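Zunard is getting a second film, and they've already shot half of it

Well, that didn't take long! The makers of Zunard have confirmed a sequel, Zunard 2, and by the sound of it they were already a good way into shooting before the rest of us had stopped arguing about the ending of the first one. It's due in cinemas in December, which puts it smack in the middle of the summer holidays, up against all the big family releases. Brave, or a bit mad. I haven't decided.

If you missed the first film (and going by the size of the crowd at my session, plenty of you did), Zunard is the story of a lighthouse supply boat that goes out to a remote island once a month, and the winter when it stops coming. It had a tiny cast, very little dialogue in the first hour, and a sound mix that made my teeth rattle. I saw it twice. The second time I took my sister, who spent most of it with her scarf over her face and then told everyone at work to go.

The new one comes from the same production house, Trorninier, and the short announcement they put out this morning gives us a fair bit to chew on. The story picks up 3 years after the boat disappears. The island has been sold, the light has been automated, and the family we met in the first film has moved to the mainland and is trying to get on with an ordinary life in an ordinary street. Then the eldest daughter gets a letter asking her to come back and sign for something. That's all they're saying about the plot, and I'd be happy if they left it there until opening night. I have had it up to here with trailers that show you the whole last act.

The main cast is back, all of them, including the actor who played the grandfather. I know. I was surprised too. Either we're getting flashbacks or I badly misread that scene on the rocks, and I've now had three separate messages from readers telling me I badly misread that scene on the rocks.

What interests me more is where they're filming. The first Zunard was shot almost entirely on location, in weather you could practically smell from the back row, and the crew copped 50 days of it. This time they're splitting the work. The coastal scenes are finished and the production has moved indoors to the Koivisto stages, where they're building the lighthouse interior from the ground up. I'll admit my heart sank a little when I read that. Half the colour and life of the original came from real wind going through a real building, and I'm not sure you can fake the way everybody in that kitchen kept their coats on.

On the other hand, the stairs. Anyone who has seen the film will remember the stair sequence, and anyone who has read about how it was made will know they had to shoot it in pieces with the camera operator wedged against a wall. A proper set means they can take the walls out and let the camera go where it likes. The announcement promises a "single unbroken climb" as the centrepiece of the sequel, and if they pull that off I'll forgive the move indoors, the holiday release date and pretty much anything else.

Music next, and this is the bit I was hoping for. The score is once again being handled by Tasik, the five-piece who did the first film with what sounded like two cellos, a harmonium and a shed door. They've been touring that material on and off ever since, and I caught them in a hall that was far too hot and far too small, and it was one of my favourite nights of the year. No word on a soundtrack album yet. The last one came out months after the film had left cinemas, when hardly anyone was looking for it, and I hope somebody at Trorninier has learnt from that.

Now the grumble. The first Zunard opened on 50 screens across the country, and if you lived more than an hour from a capital city you were basically told to wait. My own local didn't get it until week four, and then only at 11 in the morning, when anyone with a job was at it. The announcement says the sequel will have a "considerably wider" release, without saying how much wider. I rang my local to ask whether they'd heard anything and the very patient person at the box office told me they find out when I find out. So if you run a regional cinema and you know more than I do, the comments are open and I would love to hear from you.

There's also some talk of showing the two films back to back as a double bill the week before opening. I would be there like a shot. I'd want a decent interval though – long enough for a proper feed, none of this ten minutes and a choc top business. The first film runs well over two hours and leaves you feeling as though you've been rowing.

A few people have already asked me whether it needed a sequel at all, and fair enough. I walked out of Zunard thinking it had finished exactly where it should have, with that long shot of the empty jetty and the sound dropping out. A second film has to explain at least some of what happened to the boat, and I liked not knowing. My theory was always that the skipper simply had enough and went home, which my sister says is the dullest theory she has ever heard. Hers involves smugglers. We've agreed to write both down, seal them in an envelope and stick it on the fridge until December.

I'm also a bit wary of the new writers. The original script was the work of one person, and this one has a team on it. Sometimes that's fine! Sometimes you end up with a film where every character gets a speech. The director has stayed on, so I'm leaning towards hopeful, and the one still they've released (the daughter on a train platform at night, holding a suitcase that I'm fairly sure is the one from under the grandfather's bed) has exactly the right mood to it. I've been staring at it all morning when I should have been doing other things.

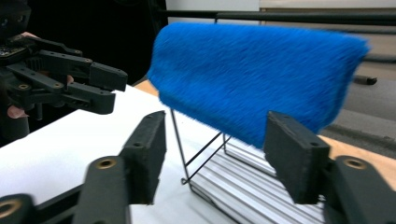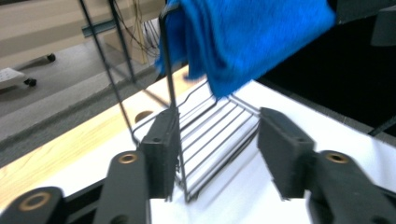

Tickets for the double bill, if it goes ahead, should be on sale by the end of spring, and I'll put up a post as soon as I see a date. The first film is getting another short run before then as well, so keep an eye on your local's listings and please see it on a big screen if you can. It loses an awful lot on a laptop. I tried it once on a train and couldn't make out a thing in the storm, and the bloke next to me asked if my screen was broken.

A full trailer is expected before the middle of the year. I won't be watching it, and I'd ask you very nicely to keep it out of the comments until the film's been out for a week or so. Spoilers for the first one are fair game by now. And if anyone else came away with a theory about the boat, send it through – I'm collecting them, and so far the smugglers are winning.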